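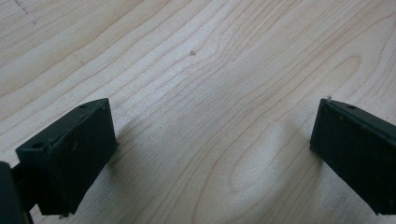
Una pinza de mano, abierta sobre una de las mesas de Atico.

Una mañana de puertas abiertas en Castport

El taller de Atico ocupa la segunda planta de un edificio sin cartel, detrás del mercado de Castport. Llegué el miércoles 9 de febrero con demasiada anticipación y tuve que esperar en la escalera con otros visitantes, casi todos estudiantes de la escuela técnica. Confieso que yo esperaba encontrar máquinas grandes, de las que se ven en las fábricas de coches. En lugar de eso nos llevaron a una sala con mesas de madera clara y nos mostraron una herramienta que se sostiene con la mano.

La herramienta se llama Clidia y es una pinza de dos dedos negros. La persona la toma, la acerca a las cosas y hace con ella las tareas de una casa: recoger, ordenar, guardar. Una cámara montada en la misma pinza graba cada movimiento, y de esas grabaciones aprende después el robot. Según nos explicaron, en el proyecto ya se han reunido 107 tareas distintas, y de cada una se hacen hasta 200 repeticiones. Me pareció un trabajo de mucha paciencia, más cercano al de un artesano que al de un ingeniero como yo lo imaginaba.

Antes de empezar, el equipo pidió que mirásemos la pantalla donde se ve lo que ve la cámara. Durante un momento solamente había madera, con sus vetas en curvas largas, y los dos dedos frente a frente. Uno de los estudiantes preguntó si las manchitas de la mesa molestaban al programa. Le respondieron que prefieren las mesas con marcas, como son las mesas de verdad.

Después la vista cambió y entró por un lado un recipiente de plástico, blanco en el borde y verde limón por fuera. Desde cerca se distinguían también las almohadillas oscuras de los dedos, de un material parecido al fieltro y ya deshilachadas en las orillas. Estas piezas se cambian cada 52 horas de uso, nos dijeron, aunque no siempre se respeta el plazo.
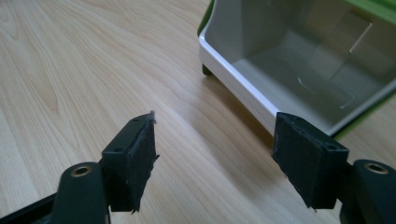 El turno de los visitantes

A mí me tocó probar casi al final. La pinza pesa menos de lo que parece, pero la muñeca se cansa pronto, y es difícil no ayudarse con la otra mano. Mi primer intento fue tan lento que una señora de la fila me dio ánimos. El segundo salió mejor.

Éramos 21 personas en el grupo y todas quisieron repetir. Por este motivo la charla sobre Paiva, el robot que recibirá las grabaciones, quedó reducida a unos pocos minutos junto a la puerta. Atico piensa enseñarlo en marzo, en la misma sala, con entrada libre y con inscripción previa en la recepción del edificio.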